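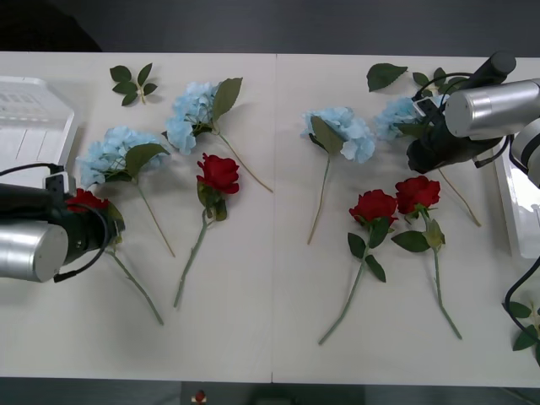
Penddale School of Floristry teaches people to arrange flowers, and it does so without promising that anyone will be changed by it. We have read a good many course brochures over the years and most of them describe a different activity from the one we know, which involves buckets, sore thumbs and a lot of sweeping. Beginners here start on artificial flowers laid out on a plain white tabletop, and the first stem many of them handle is a red rose with a long green stem and a couple of leaves. Some visitors are put off by that. They came for the real thing and they say so. We let them say it, and then we ask them to place the same rose six different ways, which a fresh one would not thank them for.

Who we are

The school was set up by Kausar Mirani and Kastriot Dumitrescu, who had both worked in the wholesale trade and had both come out of it with strong views on foam. Kausar teaches the beginners' course and the funeral work. Kastriot teaches wiring and hand-tied work, and runs the buying side with more suspicion than is perhaps needed. Nayeli Tovar joined later to teach wedding flowers, after a long spell of doing them for a living, and she still takes on a few in the summer. Ezequiel Ibarra looks after bookings, fees and the timetable. If you ring, you will most likely get him.

We have 2 teaching rooms, at the back of the old Ulitz building, up one flight of stairs. There is a goods lift, but it is slow and we would rather you told us in advance if you need it. Classes are capped at 10. We have been advised more than once to raise that number and we have looked at the sums, which are tempting, and left it alone. A tutor can watch ten pairs of hands. Past that, people at the back learn from each other's mistakes and go home with them.

What we teach

The beginners' course covers conditioning, cutting, basic shapes, a hand-tied bunch and a low table arrangement. The second course goes on to wiring, sympathy work and larger pieces. There is a separate wedding course, which Nayeli will not let you join unless you have done the first two or can show her something comparable. A folder of pictures saved from the internet is not comparable.

We don't teach the language of flowers. Students ask for it and we understand why, but the lists disagree with one another and several of the meanings look to us as if they were made up to sell a book. If a customer tells you yellow means jealousy, by all means leave out the yellow. It is their money. We also don't teach the golden ratio, or at least not under that name. Kastriot's rule is that if a vase of flowers looks top-heavy, you take something out, and he has yet to meet a sum that does it better.

Then there are the things people put in the water. We have been told to use sugar, vinegar, aspirin, lemonade, bleach, vodka and a copper coin, usually by somebody whose aunt swore by it. Our own advice is a clean vase, a fresh cut and a change of water, and it disappoints everyone. Kausar keeps a shelf by the sink where students can test whatever they like against plain water. You are welcome to try your aunt's method on it. Please label your jar.

On certificates

You will get a certificate from us if you finish a course. It says that you attended and that your tutor thought the work was sound. It is not a licence and it won't get you a job by itself, whatever similar bits of paper elsewhere may hint at. The shops we know want to see you green up a bench of buckets at six in the morning without being asked twice. We can write you a reference, and we'd say that is worth more, but we only write honest ones.

We are also asked whether floristry is a good business to go into. It depends on your rent, your back and how you feel about working through every holiday that other people enjoy. Our evening talk on opening a shop is run by Ximena Jaramillo, who opened one, closed it and opened another. She brings her accounts. A few people leave that talk having changed their minds, and we count it as an evening well spent for them.

Where the flowers come from

Most of our fresh stock comes through Chaimongkol, a wholesaler we have used since we began, and in season we buy from a grower a short drive away at Sisis. We try to buy close to home when we can. We won't tell you that everything is local, as it plainly isn't in November, and we are wary of any florist who says so with a bucket of roses beside them. The word "sustainable" does not appear in our course titles. We gave up floral foam for teaching some time ago, and use chicken wire and pin holders instead - they are fiddlier, they scratch, and they can be used again.

The artificial stems are also used again, year in and year out. They fade a bit and the leaves come off and get glued back on. We know what they are made of and we don't pretend that is a fine thing. They save us a great deal of fresh material that would otherwise be cut to pieces by people on their first evening.

The library

Kastriot's books take up one wall of the larger room. There are 1054 of them by Ezequiel's catalogue, which Kastriot disputes, having lent out several and never had them back. Students may borrow one at a time. A fair share are old show manuals with firm opinions on gladioli, and some of the advice in them is plainly bad, but the line drawings of wiring are clearer than anything printed lately. Write your name in the red book by the door when you take one.

Fees and practical matters

The beginners' course runs to 36 hours, spread over one term. Fees cover all materials, fresh and artificial, and the use of our tools. You don't need to buy a kit. If you want your own knife and scissors, wait until you have used ours for a few weeks, as the ones sold in presentation rolls are mostly poor. Bring flat shoes and clothes you don't mind getting stained. Lily pollen does not come out, and we have heard all the tricks for that as well.

We don't do discounts for early booking or hold a sale in the new year. The price on the timetable is the price. If you come to the first class and don't like it, tell Ezequiel before the second and he will refund you, less the cost of the flowers you took home.

Visitors are welcome to sit in on a class before they book. Ring first, as the rooms are small, and ask for the beginners' evening if you want to see how slowly it all goes.

Page last checked January 11, 2026.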